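Maintenance day on the picking cell at Vurdale. I'm going to post as I go, partly for the two people who asked and partly so I have a record of which screw I lose. (1/?)

Background, short version. One arm, two metal bins, one table. It picks odds and ends out of the front bin and drops them in the back one, then we switch it around and it carries them home again. It's the most pointless commute in the county and it never complains. (2)

The counter on the controller said 1,327 picks since the last time anybody opened the service sheet. The service sheet says to do it at 1,000. The service sheet is an optimist. (3)

First job is always the cables. They run along the outside of the arm and get bent at the wrist on every single pick, so that's where they die. You power down, put the pendant somewhere you won't step on it, and run a thumb down each one feeling for a flat spot or a crack. (4)

Found a flat spot. Naturally it was on the one cable you can't get at without undoing every tie on the bundle. Cut eleven ties, moved one cable a finger's width, put on eleven new ties. That was my morning. (5)

A word on ties, having learned this the expensive way. Snug, so the bundle can still slide a little. If you crank them down till they squeak, the cable has nowhere to go when the wrist turns and it will find somewhere to go. Our last one went at 268 picks. It was brand new. I had been very proud of how tidy it looked. (6)

Next, the gripper. Wipe the fingers, work the linkage by hand, listen. A healthy one makes almost no noise. Ours made a sound like a drawer full of forks. One drop of light oil on each pivot, wipe off whatever you can see, work it again. Now it's a drawer with maybe two forks. (7)

Then the bins. They creep. Every time a finger touches a wall the whole thing moves by a hair, and after a few weeks of hairs the arm is reaching for a spot that has wandered off. Pamar sells a very handsome locating plate for this. We looked at the price and bought clamps. (8)
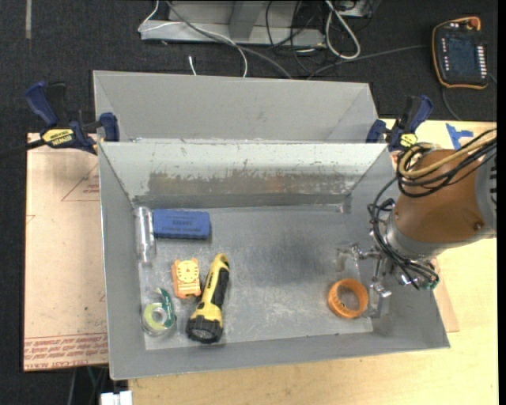 Sjögren says clamps are a temporary fix and we'll be sorry by December, and wants to know why we don't just bolt the bins to the table like adults.

Fair question. The answer is that we swap bins, and the day after I drill the table somebody will want them turned the other way. Also the table is nice wood and I'm soft. The clamps go at the two ends where the bins meet, you snug them up a bit on one side, then the other, then back, and you check the bins haven't twisted. Takes me less time than finding a drill bit. (10)

I will grant that clamps stick up into the part of the world where the arm would like to be. So after every re-clamp I walk the arm over both of them at the slowest speed the pendant allows, with my hand on the stop. It's like watching a cow cross a road. Do it anyway. (11)

Touch-up on the taught points next. Four corners of the front bin, low, then the same four high. The near right corner was off by enough to explain why the arm had been leaning on the wall over there and pretending it wasn't. The scratches on the metal are basically its diary. (12)

Test load is whatever lives in the bin: flashlight, eraser, roll of tape in its dispenser, that sort of thing. People ask why we don't use nice matching blocks. Matching blocks are easy. See-through stuff is where it gets humbled, and I'd like it humbled while I'm standing there with coffee. (13)

Test run: 37 picks, two misses. First miss was the clear cylinder, which the arm closed on with great confidence a little to the left of where it was. Second miss was also the clear cylinder. I'm sensing a theme. (14)

Swapped the lamp angle so it glares less on shiny plastic and ran it again. One miss. Guess what. I wrote "cylinder, still" on the sheet and moved on with my life. That's a camera settings job and I have a separate sheet for those, which I'm also behind on. (15)

Vestlow shipped us a spare wrist cable months ago and I finally labeled it and hung it on the hook by the door, where I'll be able to find it when the current one goes. I've written the pick count on the tag so we can all have a bet on it. (16)

Sheet signed 18/11/2019, counter back to zero, leftover screws: one. It's an M4. I've checked everything that takes an M4 and they've all got theirs. It lives in my shirt pocket now. (17/17)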